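# Driltgate Ado hot-air brush: four months in

I bought the Driltgate Ado in the spring to replace a Skulel round brush dryer whose bristles had started to melt at the tips. I paid for it myself at Oyelaran, the beauty supply store I've used for years, and I've used it on most hair-washing days since. My hair is fine, past the shoulder, slightly wavy, and there is a lot of it. It frizzes at the hairline and goes flat at the crown by afternoon. If your hair is very coarse or very short, some of what follows won't apply to you, and I've tried to say where.

## What you get

The box has the handle, 4 attachments, a cloth bag and a folded instruction sheet. The attachments are a large oval brush, a smaller round brush, a flat paddle and a concentrator nozzle that turns the handle into a plain dryer. They lock on with a quarter turn and come off with a sliding button near the top of the handle.

The button is stiff. When the barrel is hot you need to hold it by the cool tip at the end, and the tip on mine is small enough that my fingers slide onto the warm part. I now wait until it has cooled down before swapping, so in practice I pick one attachment per morning and stay with it.

The cord is long enough to reach from the outlet by my bathroom door to the mirror, with some slack. It swivels at the base. The old Skulel didn't, and I used to stop halfway through to untwist it.

## Heat and airflow

There are three settings: cool, low and high. Low draws 600 watts according to the sheet, and it is the one I use the most. High is hotter than I like near my scalp. I use it on the ends in damp weather and that's all. Cool is properly cool, which I was glad about, as the cool setting on the Skulel was only a bit less warm than the rest.

The airflow is moderate. It won't dry soaking hair in any reasonable time, and the instructions say not to try. I towel, put in leave-in cream, let it air dry while I get dressed, and start with the brush when it's damp but no longer dripping. From that point it takes me 10 minutes with the oval brush to do my whole head. When I tried it straight out of the shower, I gave up partway and got out my regular dryer.

It's loud. The pitch is a little lower than a standard dryer, so it bothers me less, but you won't be using it next to someone who is asleep.
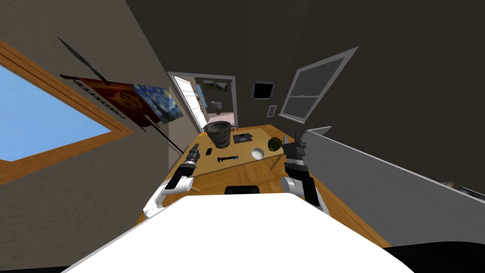
*Wooden table with a dark gray metal bucket toward the back and a green ball over on the right.*

## The oval brush

If the Ado came with just the oval brush I would still consider buying it. The bristles are a mix of short soft ones and longer nylon pins with rounded ends. The pins grip well enough that I can keep tension on a section with one hand. On the Skulel I always had to pull the ends along with my other hand.

I work in sections, back first. Lift at the root, hold for a few seconds, pull through slowly, and turn the ends under. The front pieces I do last, rolling them away from my face. The result looks like a decent home blowout. It's smoother than I get with a dryer and a separate round brush, mostly because I'm clumsy with two tools and less clumsy with one.

Volume at the crown holds until mid-afternoon, later if I spray first. By evening it has dropped, as it always does on me. I didn't expect a brush to fix that.

Frizz at the hairline is better but still there. The oval is too wide to get right up against the short hairs at my temples. For those I switch to the small round brush if I have the patience, or smooth them down with a bit of cream if I don't.

## The small round brush

Good for bangs. I have grown-out curtain bangs and it gives them the bend they need with two passes. On longer hair I can't recommend it. Sections wrap around it fully and then catch, and one morning I had to turn it off and unwind a piece of hair from the barrel a few strands at a time. If you have a chin-length bob it may turn out to be your main attachment. Mine stays in the bag except for bang days.

## The paddle and the nozzle

The paddle is for straightening, and it does a fair job if your hair is already close to straight. On my waves it left the middle lengths smooth and the ends a little puffy. I went over them with a flat iron, and at that point I could have skipped the paddle. It's also the attachment that feels the cheapest. The cushion behind the pins makes a faint clicking noise when you press on it.

The nozzle works. It's a small dryer nozzle on a small dryer. I've used it for travel and for drying a sweater cuff I got wet.

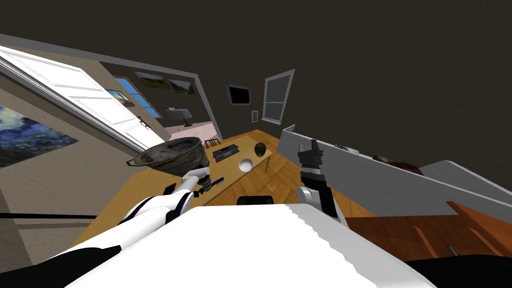 Traveling with the Ado is easier than I thought it would be. The handle with one brush attached fits diagonally in a carry-on, and the cloth bag keeps the bristles from snagging on clothes. The bag has no lining, though, so don't put it away hot. Check the voltage before you take it abroad, too. Mine is for US outlets only and the sheet says an adapter is not enough.

## Damage and wear

I look at my ends a lot, probably too much, and I haven't seen more splitting than usual since I switched. I use a heat protectant every time. I also stay on low, as I said, and I don't use the brush on consecutive days. I can't tell you how hair would hold up on high every morning.

The tool itself has aged fairly well. All the nylon pins are still straight. A few of the soft bristles near the tip of the oval have splayed, and the silver lettering on the handle has mostly rubbed off where my thumb goes. The lock is as tight as it was on the first day. The lint filter at the base twists off for cleaning, and it needs it more often than I expected. When it clogs, the air gets noticeably hotter and weaker, and once the brush shut itself off until I cleaned the filter and let it sit. The instructions mention the cutoff in small type on the back.

Cleaning the brushes is tedious. Hair winds around the base of the pins and has to be picked out. I use the pointed end of a tail comb, and then wipe the barrel with a barely damp cloth once it's cold. Product builds up on the barrel too, especially if you use cream or oil before drying. If you leave it, it starts to smell when heated.

## Compared with the Skulel

The Skulel was cheaper and lighter, and it had one fixed brush head. The head being fixed meant that when the bristles went, the whole thing went. With the Ado you can buy the oval brush separately, and Oyelaran keeps them in stock, at least at the store near me. I haven't needed one yet.

In the hand, the Skulel was more comfortable. The Ado's handle is thick, and the settings dial sits right where I want to grip it. I still knock it from low to high by accident maybe once a week. My arm gets tired toward the end, too, particularly when I'm doing the back. People with small hands should try holding one in the store before they order it.

For drying and finish, the Ado is clearly better. My hair is smoother and I'm done sooner. The Skulel always left the underlayer damp, and I'd find out an hour later when it had dried into a wave.

## About the claims on the box

The front of the box says the motor is tested for up to 2,000 uses. I have no way of checking that and I won't pretend to. It also says "salon ionic shine." My hair looks about as shiny as it does after any careful blow-dry. The ionic feature can't be switched off, so I couldn't compare with and without it.

"Tangle-free" is true of the oval brush on combed-out hair and false for the small round one.

## Who should buy it

I'd buy the Ado again for medium to long hair that is fine or average in thickness, straight to wavy, if you want a blowout look and find the brush-and-dryer method awkward. A friend with tight curls borrowed mine and found the tension fine but the heat on low too weak to get her roots smooth. On high it did better, and she went back to her own dryer with a comb attachment anyway.

If all you want is to dry your hair quickly, get a regular dryer. And if you only want something for bangs, the full kit is more than you need, though as far as I can find Driltgate doesn't sell the handle with just the small brush.

**Good:** oval brush, real cool setting, swivel cord, replaceable heads.

**Not so good:** thick handle, dial placement, stiff release button, filter that clogs quickly, paddle.

I'll update the page in May, when I've had it a full year and know whether the soft bristles have gotten any worse.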